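3/6/25

Went over to the Vasteck open day with Michalis Lazaridis. Writing this up while the drive home is still fresh. Sign-in was slow and the parking is on the far side of the building, so we missed the welcome talk. Michalis got the handout from the desk. It is mostly a floor plan.

Saw three stations. The first was a palletizing cell from Plodent, running the same loop all morning behind glass. Good cycle, nothing we can use. The guy running it would not open the guarding for questions, fair enough, but it meant shouting.

Second was a talk on cable routing for wrist cameras, 15 minutes, slides only. I wrote down two things: put the strain relief on the body and not on the moving link, and leave the loop long enough that the operator can turn the wrist all the way over. We have been fighting the second one since last year. Our cables are too short. Ordering longer ones.

Third was the one we came for, the Ellis table. Hand-held grippers, one per hand, picture books and a folding book stand on a wood tabletop. They are recording book handling for a shelving project they call Plelurico. Target is 3000 recordings and they were at 1140 as of the morning. I asked what slows them down and the answer was setup between takes, mainly getting the books back to a sensible start position.

Things I noted while standing there:

- Pads are flat and rectangular, two screw holes each. Brass-colored bushings at the finger pivots. Ours are bare plastic in that spot and they get sloppy. Worth copying.
- Hardcovers are a decent choice of object. Stiff enough to pinch by the edge, but a glossy cover gives the pads little to hold on to. They said thin paperbacks are on the list for later.
- The cables hang off the sides of the table. I would want a clip or an overhead hook.
- They use a head view as well as the gripper view. Michalis thinks we should do the same. I agree for two-handed work, less sure for the single-hand bench.
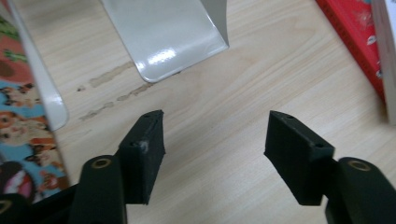
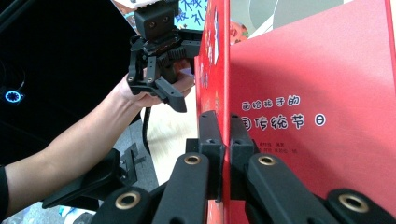
Pads closed on the red hardcover by its edge. 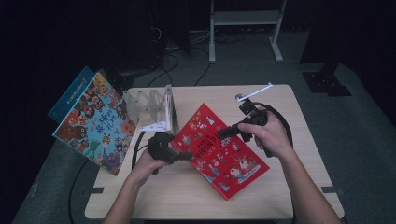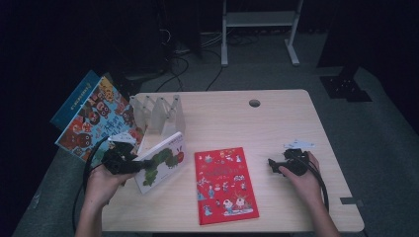

Asked about calibration. They check jaw opening at the start of a session and again after any drop, with a printed gauge block. Takes 2 minutes. We only do it at the start. I'd like to add the after-drop check to our sheet.

Also asked if they throw out takes where a book slips. They keep them and tag them. Michalis and I disagreed on this in the car. He would keep the slips in a separate folder and decide later. I think the tag is enough as long as the person holding the grippers does the tagging right away and it isn't left for the end of the day.

Did not get to try the grippers myself, the line was long. Michalis did and says the trigger is lighter than ours and his hand was less tired than he expected. He only had them for a few minutes though.

To do:
Longer cables, both sides (me)
Price bushings to fit our finger links (Michalis)
Add jaw check after drops to the session sheet (me)
Email the Ellis people for the pad drawing, they said they would share it
Find out if the March demo day has a bench we can book

Handout is in the blue binder.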